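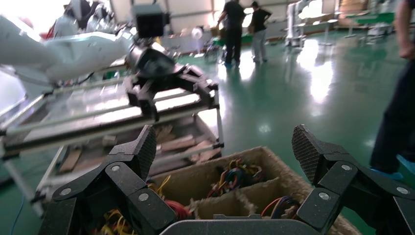
¿Por qué una pinza puede dar por correcto un agarre cuando un cable ha quedado enganchado en otro?

El controlador decide a partir de la apertura de los dedos y de la corriente de los motores, y ambas señales toman valores normales en el momento del cierre. La fuerza adicional del cable enganchado aparece más tarde, durante la elevación, cuando la comprobación de agarre ya ha concluido.

Figura 4. Extracción de cables desde una caja de cartón con compartimentos. Vista desde la muñeca del robot, con las almohadillas de ambos dedos enfrentadas sobre la caja abierta.

5. Análisis de los fallos de extracción

5.1. Alcance

La campaña completa comprende 4000 ciclos de extracción ejecutados en la nave de Ueda con el controlador Kongate. En 3000 de ellos los cables se presentaron en cajas de cartón con separadores interiores, que es la configuración de la figura 4; los restantes corresponden a la bandeja lisa tratada en la sección anterior y no se consideran en lo que sigue. El registro de incidencias contiene 118 ciclos interrumpidos por la parada de protección o por el operador en la configuración con separadores. Los agarres vacíos, en los que los dedos se cierran sin material y el robot repite el intento, no se contabilizan como incidencia: el controlador los detecta de forma fiable y no tienen consecuencias mecánicas.

Cada incidencia fue clasificada de manera independiente por M. Rosales y W. Strickland a partir del registro de corriente, de la trayectoria articular y de la secuencia de la cámara de muñeca. Las discrepancias se resolvieron con una tercera revisión a cargo de S. Donnelly. Cuando la secuencia de vídeo no permitía distinguir entre dos causas, prevaleció la señal de corriente.

5.2. Clases de fallo

La clasificación distingue cuatro clases.

Clase A, arrastre por enredo. El cable agarrado está entrelazado con otros del mismo compartimento y los levanta consigo. Si el lazo se deshace durante el ascenso, el ciclo termina con normalidad; si se cierra, la tensión crece hasta que el cable resbala entre las almohadillas, la caja se desplaza o actúa el límite de fuerza.

Clase B, enganche entre compartimentos. Un tramo de cable pasa por encima de un separador y se mezcla con el contenido vecino. El efecto mecánico se parece al de la clase A, pero la dirección de la fuerza tiene una componente lateral apreciable, y el separador se dobla o se sale de su ranura. Un separador deformado modifica la geometría de la caja para los ciclos siguientes, por lo que los fallos de esta clase tienden a presentarse agrupados.

Clase C, contacto con el separador. La cara exterior de un dedo toca el cartón durante el descenso. El cartón cede a una fuerza inferior al umbral de colisión, de modo que el robot completa el movimiento y cierra los dedos con el separador entre las almohadillas. La apertura medida coincide entonces con la que produciría un haz delgado de cables.

Clase D, retención en la articulación. Un bucle entra en el hueco entre dos eslabones de un dedo cuando este se abre y queda pinzado al cerrarse. Es la clase menos frecuente y la de mayor gravedad, por las razones que se exponen en 5.4.

5.3. Mecanismo de la falsa confirmación

Las clases A, B y C comparten un mismo defecto de detección. El módulo de agarre de Kongate evalúa el éxito en un único instante, al final del cierre, y comunica al planificador un valor binario. A partir de ese momento el planificador ejecuta la elevación como si la carga fuera un objeto libre de masa conocida. La supervisión de fuerza sigue activa, aunque con el umbral general de colisión, que está fijado para un contacto con elementos rígidos de la célula.

Un haz de cables enredado se comporta de otra manera. La fuerza aumenta de forma gradual, con caídas bruscas cuando un bucle se libera, y permanece durante buena parte del recorrido por debajo del umbral. El robot acumula así altura y velocidad antes de que se produzca la detección. En los registros de la clase A la parada llega cuando la muñeca ya se encuentra por encima del borde de la caja, posición en la que una liberación repentina proyecta el extremo del cable hacia fuera.

Se examinó la hipótesis de que el problema residiera en la percepción. El segmentador propone puntos de agarre a partir del color y de la curvatura local, y en un compartimento con cables de varios colores las máscaras obtenidas son, en general, correctas. Una máscara correcta describe solo la parte visible del cable. El recorrido bajo las capas superiores queda sin observar y ninguna mejora del segmentador sobre una imagen única lo recupera. A esto se suma la oclusión que introducen los propios dedos: con la cámara en la muñeca, la zona inferior de la imagen está ocupada por la pinza, y el material situado bajo un dedo deja de ser visible justo en la fase de aproximación. En la figura 4 se aprecia esta situación con los cables amarillos próximos al dedo izquierdo.

El estado de la caja también influye. El cartón se desgasta con el roce de los dedos y los bordes superiores de los separadores pierden rigidez. El modelo geométrico de la célula los representa como planos verticales fijos, tomados de la plantilla del proveedor Plerkance, y no se actualiza entre ciclos.

5.4. Consideraciones de seguridad

La evaluación de riesgos inicial trataba la extracción de cables como una tarea de baja energía. El análisis de las incidencias obliga a revisar esa valoración en dos puntos.

El primero es el latigazo del extremo libre. Los cables con terminal metálico que se sueltan bajo tensión pueden alcanzar una zona exterior al volumen de trabajo calculado para la pinza. En una nave compartida, con personas que circulan junto a las células, ese volumen no puede limitarse a la envolvente del robot. La distancia de separación debe incluir la longitud máxima de cable extraíble.

El segundo se refiere a la recuperación manual tras un fallo de clase D. Con un bucle retenido en la articulación, la reacción natural del operador consiste en tirar del cable con la mano mientras la pinza está detenida. La parada de protección interrumpe el movimiento del brazo, pero en la versión evaluada del controlador mantiene la fuerza de cierre para evitar la caída de la pieza. Al ceder el bucle, los dedos completan el recorrido pendiente. A. Gilchrist notificó este comportamiento el 27 de enero de 2025 durante una intervención de rutina, sin lesiones. La tarea quedó suspendida hasta que se modificó el procedimiento, que exige ahora la apertura de la pinza en modo de guiado y la retirada de energía antes de introducir las manos en la caja.

Conviene señalar que la instrucción de trabajo anterior mencionaba la retirada de energía únicamente para el cambio de almohadillas. La liberación de material atrapado no figuraba como operación prevista, y los operadores la resolvían según su criterio.

5.5. Medidas aplicadas

Sobre el controlador se introdujo una segunda comprobación durante los primeros centímetros de la elevación, a velocidad reducida. El módulo compara la fuerza vertical con la esperada para un solo haz y, si la supera de forma sostenida, desciende, abre los dedos y propone otro punto de agarre. La componente lateral se evalúa por separado para identificar los casos de clase B. El umbral se ajustó por tipo de cable; un valor común resultaba demasiado permisivo con los de sección pequeña.

Para la clase C se limitó la fuerza admisible en el descenso y se añadió un margen lateral respecto al separador más cercano. El margen reduce la zona alcanzable de los compartimentos estrechos, donde los dedos apenas disponen de espacio para abrirse, y deja material sin extraer en las esquinas. M. McPhee ensayó unas almohadillas más estrechas con el fin de recuperar parte de esa zona, pero el deslizamiento aumentó en los cables de cubierta lisa y se mantuvo el diseño original.

La clase D no admite una solución exclusivamente de programación. Se probó una funda flexible Pudero sobre los eslabones, que impide la entrada de bucles a costa de limitar la apertura máxima. La funda se desgasta en el pliegue interior y su rotura deja fragmentos dentro de la caja, de modo que requiere inspección al inicio de cada turno.

5.6. Limitaciones

La clasificación depende de registros obtenidos con un solo tipo de pinza y en una sola nave. La cámara de muñeca no ofrece una vista del interior del dedo, por lo que algunos fallos de clase D leves, resueltos por sí mismos al abrir la pinza, pueden haberse atribuido a la clase A. Tampoco se controló el orden de llenado de las cajas, que varía según quién las prepara y que probablemente condiciona el grado de enredo inicial. La repetición de la campaña con la comprobación en dos fases activa está pendiente, y los datos disponibles no permiten todavía estimar su efecto sobre la frecuencia de cada clase.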